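Robotik-Treff › Greifen und Manipulation › Forschung und Paper

Thema: Stoff greifen mit Handgelenkkamera, unser Zwischenstand

Faltenwurf
Beiträge: 16

Hallo zusammen,

ich hatte im Juli schon einmal angekündigt, dass ich mich melde, sobald wir beim Thema Textilien etwas Vorzeigbares haben, und dann kam natürlich alles andere dazwischen (Umzug des Labors, neue Finger, eine sehr hartnäckige Kabelgeschichte). Jetzt aber! Wir trainieren bei Pallden eine Greifstrategie, die allein mit dem Bild der Kamera am Handgelenk auskommt, also ohne Tiefenkamera von oben und ohne Kraftsensor. Die Grundidee stammt von Lakmal Pramanik, der bei uns seine Doktorarbeit schreibt: Das Netz soll gar nicht erst versuchen, das ganze Tuch zu verstehen, es sucht sich nur eine Falte, die hoch genug steht, und fährt die an.

Vorgemacht haben wir das Ganze von Hand, per Fernsteuerung, und ich muss sagen, nach ein paar Nachmittagen bekommt man ein richtiges Gefühl dafür. Man lernt, auf die hellen Grate zu schauen und die dunklen Mulden dazwischen zu meiden. 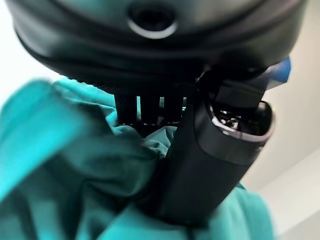
Schwierig ist vor allem der Moment, in dem die Fingerspitzen im Stoff verschwinden. Bis dahin sieht das Netz, wo es hinfährt, danach muss es sich daran orientieren, wie sich die Fältchen drumherum zusammenziehen. Wir geben ihm deshalb die letzten 8 Bilder mit und nicht bloß das aktuelle. Von 10 Versuchen am zerknüllten Tuch klappen damit 8, mit dem Einzelbild waren es 2. Ich weiß, das ist eine kleine Stichprobe, aber gefreut habe ich mich trotzdem wie ein Schneekönig.

Fragen und Einwände sehr willkommen!

Knickarm_Ute
Beiträge: 10

Wie schön, dass du dich wieder meldest, und danke fürs ausführliche Aufschreiben! Die Sache mit den Bildfolgen leuchtet mir sofort ein. Zwei Dinge würden mich interessieren: Was zählt bei euch als geklappt, reicht Anheben oder muss das Tuch eine Weile oben bleiben? Und habt ihr mal andere Stoffe probiert? Wir haben uns bei Matos lange mit Frottee abgemüht, da gibt es diese schönen hellen Grate einfach nicht, alles sieht gleichmäßig wollig aus.

zernon_bastler

Ich will kein Spielverderber sein, aber mich überzeugt das noch nicht. 10 Versuche sind arg wenig, da kann ein einziger Glücksgriff das Bild schon verschieben. Außerdem klingt es für mich so, als ginge der ganze Gewinn auf den Stoff zurück: etwas Glanz, deutliche Schatten, heller Hintergrund, da findet auch ein simpler Kantenfilter eine Falte. Habt ihr den mal dagegen laufen lassen? Ich bleibe dabei, dass man bei Textilien um eine Kraftmessung im Finger nicht herumkommt. Auf der Zernon-Plattform haben wir das nachgerüstet und es nie bereut.

Faltenwurf

@Knickarm_Ute: Anheben und oben halten, bis der Arm in der Ablageposition ist. Rutscht das Tuch unterwegs weg, gilt der Versuch als misslungen, auch wenn der Griff selbst hübsch aussah. Frottee steht auf der Liste, und nach deiner Schilderung habe ich jetzt ein wenig Angst davor.

@zernon_bastler: Der Kantenfilter ist ein guter Vorschlag, den haben wir tatsächlich nicht verglichen, das hole ich nach. Bei der Stichprobe hast du ebenfalls recht. Bei der Kraftmessung bin ich aber anderer Meinung: Der Unterschied zwischen Einzelbild und Bildfolge ist ja am selben Tuch und bei gleichem Licht entstanden, am Glanz allein kann er also kaum liegen. Irgendetwas liest das Netz aus der Bewegung des Stoffs heraus, und genau das finde ich spannend.

zernon_bastler

Gut, der Punkt geht an dich, den Vergleich am selben Tuch hatte ich überlesen. Trotzdem: Macht das Licht mal schräg oder dimmt es herunter und schaut, was übrig bleibt. Ich wette auf einen deutlichen Einbruch.

Darkell-Fan
Beiträge: 2

Hallo, ich lese sonst nur mit. Wir haben hier einen älteren Darkell-Arm stehen und würden das gern nachbauen. Wie schnell muss die Steuerung denn laufen, und werden die 8 Bilder direkt hintereinander aufgenommen oder lasst ihr welche aus?

Faltenwurf

Herzlich willkommen, schön, dass du dich zu Wort meldest! Wir lassen dazwischen jeweils eins aus, sonst ändert sich von Bild zu Bild zu wenig. Die Taktrate muss ich bei Lakmal erfragen, die hat er zuletzt noch einmal umgestellt. Schreib mir gern eine Nachricht, dann schicke ich dir unsere Einstellungen, sobald ich sie beisammen habe.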